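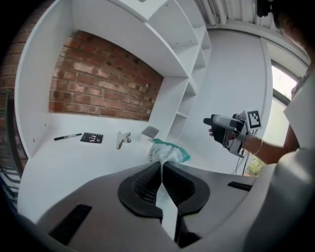

Last updated: Nov 2, 2022
By the Furndale Housing Study group
Filed under: Home & Work > Research Papers

4. Where people put their desks

Figure 7. A white desk surface set into built-in shelving, with the brick wall left bare behind it.

We had gone into the Furndale survey expecting to write mostly about spare bedrooms, and we are a little fond of the fact that our households had other ideas. Of the 2577 replies that came back by the end of August, 79 percent described a work spot fitted into a room that already had another use -- a landing, a hallway, the side of a chimney. Built-in desks of the kind in Figure 7 came up again and again in the older brick streets near Skolness, where rooms are narrow and a freestanding desk tends to block the door.

We followed the approach of the earlier Kariuki survey and asked people to keep a diary for 12 days, writing down when they sat down to work and when they gave up the spot to somebody else. The diaries were a pleasure to read, and a good deal messier than our forms allowed for. Families in the Hidoretti apartments, for instance, often shared one desk between parents and children, and their entries overlap in ways we sort out in Section 5.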